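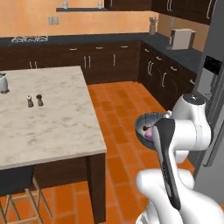

Figura 1. Ambiente de cozinha simulado, tarefa da tigela. O braço segura a tigela cinza-escura pela garra, ao lado da ilha, com o objeto rosa dentro.

4. Trabalho em curso: a tarefa da tigela

4.1 Contexto da disciplina

A disciplina de projeto é semestral, duas turmas, equipes de 4 alunos. Cada equipe escolhe uma tarefa de manipulação doméstica e leva até o fim em simulação. Nada de hardware neste semestre. A equipe Drundholm ficou com a tarefa da tigela: localizar, segurar, transportar, soltar. Parece pouco, deu trabalho até novembro.

O simulador é o Pluvis, versão do laboratório, com os modelos de cozinha que já vinham da turma anterior. Controle escrito pelos alunos em cima da biblioteca Riquelme, que cuida da cinemática inversa e só. Planejamento de trajetória por conta de cada equipe. A Drundholm começou com interpolação simples no espaço das juntas, depois trocou (ver 4.3).

Teleoperação para gravar as demonstrações. Primeiro teclado, péssimo. Depois um joystick velho do armário, melhor. Foram gravadas 700 demonstrações no total, divididas entre os membros, e aqui aparece o primeiro problema: cada aluno opera de um jeito. Um entra com a garra na vertical, outro pega pela borda com a mão inclinada, outro para no meio do caminho e corrige. O modelo treinado com tudo junto fica indeciso perto do objeto. Já se sabia disso pela literatura, mas os alunos precisaram ver acontecer.

4.2 Por que a tigela

A orientadora, Hilkka Kokkonen, tinha sugerido um cubo. Os alunos insistiram na tigela por causa da borda arredondada, que dá um contato ruim para dedos planos. Na Figura 1 a tigela está inclinada, com o interior virado para a esquerda, e essa inclinação é justamente o que o grupo passou a registrar. Enquanto a tigela está na mão, o ângulo dela em relação à vertical entra no log a cada passo, junto com a posição do objeto rosa. Se o objeto sai da tigela, episódio perdido. Não importa se o resto foi bem.

O piso entra na conta também. Fora da bancada não tem apoio, qualquer escorregão acaba nos ladrilhos. Na primeira versão da recompensa a queda não custava quase nada e o braço aprendeu a largar a tigela cedo. Corrigido com penalidade fixa, valor escolhido no olho. Fica pendente um estudo mais sério disso.

4.3 Trajetória e colisões

A interpolação nas juntas passava perto demais da quina da bancada. Duas soluções testadas: (a) ponto intermediário fixo acima da ilha; (b) planejador amostrado com margem de colisão. A (a) é rápida e feia, funcionou melhor do que se esperava. A (b) ficou lenta na máquina da sala, mas aguenta mudança na posição da tigela. O grupo ficou com a (b) para o transporte e deixou a (a) só para o retorno.

Os objetos menores da bancada (saleiro, moedor) entram como cilindros no modelo de colisão. A torneira deu mais dor de cabeça: o arco alto e fino vira uma caixa enorme se aproximado por uma caixa só, e o planejador passa a recusar tudo perto da pia. Trocada por 14 segmentos curtos. Resolveu, e o custo extra foi pequeno.

4.4 Aproximação vertical

Para as posições em frente à pia o grupo fixou aproximação por cima, dedos para baixo. Motivo pratico: espaço curto atrás, cuba logo ali, faucet logo acima (no código ficou em inglês, mantemos). Com a garra descendo na vertical o punho fica sobre a tigela e o antebraço vem por cima da bancada, longe da borda da ilha. Ponto fraco: a câmera do punho perde o objeto rosa quando os dedos descem, e mesmo de fora ele fica em parte escondido. A estimativa de posição passa a depender da última leitura boa. Ainda sem filtro, os alunos de Brurau prometeram um para a proxima entrega.

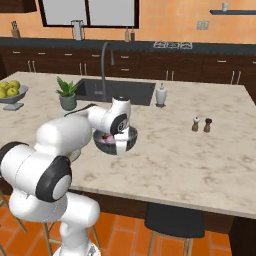 4.5 Pendências

Separar as demonstrações por operador e treinar de novo. Revisar a penalidade de queda. Repetir os testes com a tigela em outras posições da bancada, mesma semente. Medir tempo de planejamento em máquina decente. Os logs do ângulo da tigela precisam de unidade no cabeçalho, metade está em graus e metade em radianos, descoberto tarde. A conversão fica com a equipe antes da entrega do relatório.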